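Sunday catch-up, sim demos

19 April 2026

Quick one, dinner's in the oven.

So the demo count is at 906. Was hoping for an even thousand by tonight, not happening. Wrist is sore from the controller and the last batch was sloppy anyway, I could feel it. Overshooting, backing up, overshooting again. You don't want a policy learning that. Tossed 36 of them this morning after watching them back at double speed. Should've tossed more probably.

Setup for anyone new: simulated arm, simulated table, me driving it by hand and saving every run. The model gets the wrist view plus joint positions plus a line of text. Project folder is called Gitemus, don't ask, it was the first name that wasn't taken.

What changed this week:

Randomized the tabletops. Finally. Before this everything was on the same plain gray top and the policy fell apart the second I swapped it. Now it pulls a texture at random each reset. Some are silly. I don't care if they're silly, I care that it stops using the table color to figure out where it is.

Same with the background, and more clutter lying near the target. Flat stuff mostly. Flat stuff is good because the gripper can pass right over it and the model has to learn it's not the thing it was asked for.

Instructions are still typed by hand. I tried generating variations and half of them came out like a legal contract. Alois Egger wrote me a batch over email, short and kind of rude, way better. "Get the red one." Thats how people talk.

Things still broken:

Resets take forever. The 3 seconds of dead air at the start of every run are getting saved too, so the arm learns to sit there. Need to trim. Keep saying that.

Fingers block the target on the way down. From the wrist you lose part of the object right when you need it most — I've been coming in slower, which helps me, not sure it helps the model.

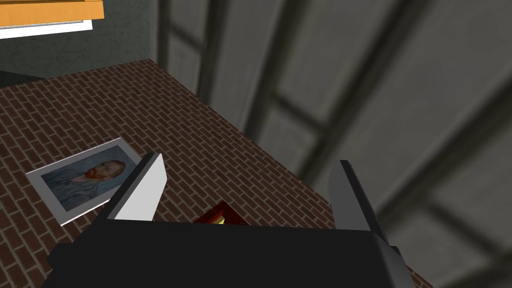
Wrist view on the brick texture, gripper open, red thing half hidden by the base. Van Gogh-ish print off to the left.

I might add a second camera off to the side. But that means redoing the 906, or training on a mix, and I dont love either one. Going to try the mix first on a small set and see how bad it gets.

Next up is trimming, then 2 training runs overnight, one with the old gray table data and one without. Numbers in May if the machine holds up. Oven's beeping, gotta go.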